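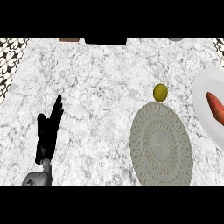 **Does training on more simulated kitchens make a pick-and-place policy better, or does it only make the training run longer?**

It helps up to a point, and after that the variety of the surfaces matters more than the number of episodes. On our task the gain from doubling the data was smaller than the gain from changing the countertop textures.

I've been meaning to write this up since June. The task is simple. The arm has to pick up one small piece of food from a kitchen counter and set it on a plate. Everything happens in the simulator. We call the policy Iken, after nothing in particular, and the scene generator is Vurkex, which Phúc Trương wrote and still maintains.

The first version was trained on 1730 episodes with plain gray counters. It did well on plain gray counters. When we moved it to speckled marble it started closing the fingers too early, well short of the object. My guess at the time was that the depth estimate was off. Phúc thought the policy had learned to use the edge between the object and a flat background, and that a busy background took that edge away.

To check, we made 242 new episodes with patterned surfaces: marble, tile, woven placemats, and a few mixes. We added these to the original set and trained again with the same settings and 3 seeds. The early closing mostly went away on all the seeds. We then trained a separate model with 242 extra episodes on plain counters, and that one still had the problem. So I think Phúc was right.

Some things that didn't help:

- Random lighting by itself. It made training slower and the grasp results stayed where they were.
- A bigger image encoder. It did a little better on plain counters and a little worse on marble.
- Moving the camera closer. Too much of the counter went out of view and the policy lost track of the plate.

Placemats are still the hard case. In the test set there were 34 layouts where the target sits near the rim of one, and the policy tends to go for the rim. I don't know yet if that is the texture or the change in height. A flat placemat printed into the counter texture would separate the two, and that is the next run.

The training config is the same one I posted in the Gurance write-up, except for the batch size, which I had to halve to fit the new renders in memory.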